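Lusar Household Water Hardness Study
Progress report to the Givholm Fund
Second reporting period
Prepared by Olanrewaju Mohammed, project lead

1. Status

Household recruitment is complete. Sampling is on schedule. Laboratory analysis is behind schedule by two weeks as a result of the titrator fault described in section 4. Spending is within the approved budget under all headings except courier costs. No change to the end date is requested.

2. Background

The study measures calcium and magnesium hardness at the kitchen tap in homes served by the Lusar supply, and compares the results with the hardness values recorded at the treatment works outlet. The town draws on two sources: the Nwankwo borehole, which is hard, and the upper reservoir, which is soft. The blend changes with demand and with reservoir level. Residents in the eastern streets have long reported more scale in kettles and water heaters than residents in the west, although the published figure for the supply zone is a single number.

The work has two purposes. The first is to establish whether the single published figure is adequate for setting softeners, dishwashers and boiler treatment. The second is to give the network model a set of tap values against which its mixing assumptions can be tested.

3. Sampling

The target set in the grant agreement was 1,000 samples over the life of the project. At the close of this period, 817 had been collected and logged. The remainder are assigned to the third round, which covers the high-demand months when the borehole share of the blend is expected to be greatest.

Each household is sampled at the kitchen cold tap before 9 a.m. The first-draw bottle is filled without flushing. The second is filled after the tap has run for a fixed interval, set by the estimated length of the service pipe. Temperature and conductivity are read on the second bottle at the time of filling. Where a home has a softener, the sample is taken from a tap upstream of it; if there is no such tap, the home is excluded.

Exclusions were higher than planned in the newer housing on the south side, where softeners are commonly fitted directly after the stop valve with no bypass. Replacement homes were drawn from the reserve list within the same pressure zone. The spatial balance of the sample has been checked against the zone map and remains acceptable.

The household questionnaire was shortened after the first round. Questions on detergent brand and laundry frequency were dropped, as they were poorly answered and are not needed for the main analysis. Questions on kettle descaling, heater age and hot drink preparation were kept. The wording on descaling was changed from "how often do you descale" to "when did you last descale," which has reduced the number of blank responses.
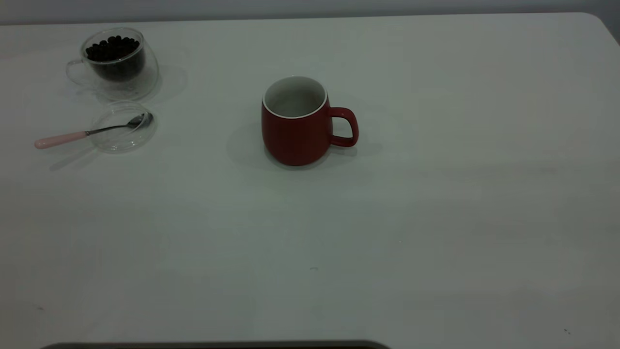
Olanrewaju, the descaling answers are the part of this report our trustees will ask about. Can you say whether people in the eastern streets descale more often, or only say the scale is worse? If the questionnaire cannot separate those, please state that plainly in the final report. Fukent

The present questionnaire separates the two in part. It records the month of last descaling and, as a separate item, the respondent's rating of scale on a five-point scale. It does not record the condition of the kettle itself. A household that descales often may therefore give a low rating in a hard-water street. The analysis will treat the rating as conditional on the time since descaling, and the limitation will be stated in the final report.

4. Laboratory analysis

Total hardness is determined by EDTA titration, with calcium determined separately and magnesium obtained by difference. During the second round the automatic titrator began to overshoot the end point on low-hardness samples. The fault was identified from the control chart, where the soft-water check standard drifted above the upper warning limit on consecutive runs. The hard-water standard was unaffected.

The burette drive was replaced under the service contract. All low-hardness samples run between the last acceptable check and the repair were withdrawn from the data set, a total of 104. They had been acidified and kept refrigerated, and enough volume remained in every case for a repeat. Repeat analysis is in progress. No results from the affected runs have been used in this report.

The following changes have been made to laboratory procedure:

Check standards are now run at the start, middle and end of each batch. Previously they were run at the start and end only.

A third check standard, intermediate in hardness, has been added.

Batches are held as provisional until the control chart has been signed by a second analyst.

5. Interim findings

The findings below are based on accepted results only and should not be quoted outside the Fund.

Tap hardness is not uniform across the supply zone. Samples from the eastern streets are consistently harder than the outlet value for the same day, and samples from the west are softer. The pattern is consistent with incomplete mixing of the two sources downstream of the junction main. A contribution from storage in the east service tank is possible and has not been ruled out.

The difference between first-draw and flushed bottles is small for hardness, as expected. It is larger for temperature and conductivity in homes with long service pipes. First-draw hardness will continue to be measured in the third round, but only in a subset of homes, in order to release analyst time for the repeats.

Agreement between conductivity and total hardness is good in the east and poor in the west. The western samples have a low mineral content, and variation in sodium and chloride accounts for a larger share of their conductivity. Conductivity alone is therefore not recommended as a field substitute for titration in this supply.

6. Network model

The model supplied by the water company has been run with the pump schedules for the first round. It reproduces the direction of the east-west difference but understates its size. Two inputs are under review: the roughness value assigned to the junction main, and the assumption that the service tank is fully mixed. The company has agreed to provide level records for the tank at hourly resolution. These had not been received at the time of writing.

7. Expenditure

Staff costs and consumables are in line with the forecast. Courier costs exceeded the forecast because collections scheduled for Wednesday were moved to separate runs when the vehicle share with the regional laboratory ended. The excess has been met from the travel heading, which was underspent. The titrator repair was covered by the service contract and has not been charged to the grant.

8. Risks

The principal risk is a wet season that keeps the reservoir full and the borehole share low, which would reduce the contrast between rounds. If the borehole share stays below the planned level, the third round will be moved to November and the model comparison will be based mainly on the first two rounds. Such a move would not alter the sampling total.

A second risk is late delivery of the tank level records. The mixing assumption can be tested without them by using grab samples at the tank inlet and outlet, at the cost of added staff time. A decision on this will be taken when the repeat analyses are finished.

9. Work planned for the next period

Completion of the repeat titrations and release of the full second-round data set.

Third-round sampling, including the reduced first-draw subset.

Model runs with revised roughness values for the junction main and, if the level records are available, a two-compartment representation of the service tank.

Draft tables for the descaling analysis, to be sent to the Fund for comment before the final report is written.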